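I'd been promising Jad Darwish for two years that I would come see the robotics club at Trastton, and in December I finally made the drive, 232 miles with one coffee stop, and I'm so glad I did! The students were already deep into practice when I got there, and Jad waved me straight over to the table (no tour, no speech, just "come look").

The exercise is called Harvest Supper: two little striped pumpkins, a plate, a mug, and a lot of patience. 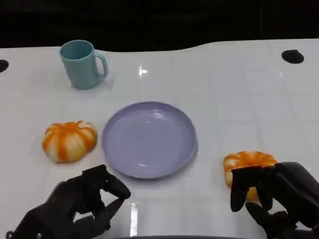
Teams get 900 seconds to finish a round, and I had no idea how long that could feel until I was holding my breath over a pumpkin myself. The club has 51 members this year, split into teams, and the one I sat with calls its program Prito. They were lovely about my questions, even the silly ones.

Darius Zamfir showed me the wrist view, which made me a bit dizzy at first, with everything seeming to hang from the ceiling. You do get used to it, he says.
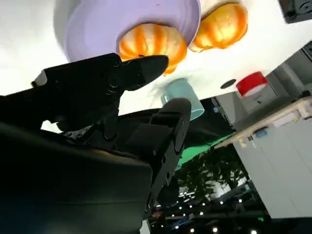

The tabletop from the wrist camera, with the plate and pumpkins near the top.

We talked a long while about grip, and how hard to squeeze, and whether Lerken rules would allow softer fingertips next season. I stayed until 7 and could happily have stayed longer. 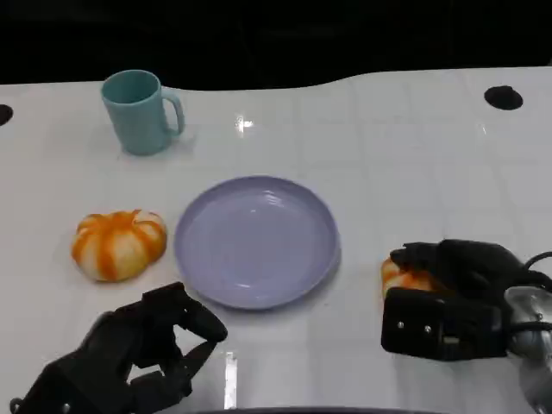 One pumpkin in the right hand, the other still beside the plate.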